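About Avmont

Avmont is a contract testing laboratory for ceramic glazes and tableware. We measure how finished ware behaves in use and report the results to potteries, importers and hotel suppliers. We do not sell glazes or clay, and we take no commission from firms that do.

The company began as the quality control section of the Rendine tile works. When the works closed its glaze line, the section kept the kilns and the furnace records and moved to its present building on Rosell Street. Tile is now a small part of the workload. Most samples are cups, plates and bowls.

What we test

Standard work covers acid leaching of lead and cadmium, thermal shock, crazing under steam pressure, water absorption of the fired body, and resistance to dishwasher detergent. Cutlery marking is tested on request. The archive holds 3775 completed reports, and clients may order a copy of any report issued to them.

Surface roughness is given as Ra, in micrometers, measured with a contact stylus on three tracks per piece. On curved ware the tracks run parallel to the foot. Matte glazes often give a wide spread between tracks, so we print all three values as well as the mean.

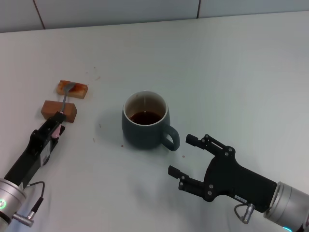 Staining is rated separately after a fixed soak in black tea or coffee and one hand wash. Ratings are made by two technicians under the same lamp – if they differ by more than one grade, the test is repeated on a new piece.

Samples and turnaround

Send six pieces from one firing, unwashed, with the firing temperature marked on the form. The full detergent test runs for 975 cycles and takes nearly all of the quoted time. Short reports are issued sooner. The price list is revised each April.

Page last updated 2025-12-19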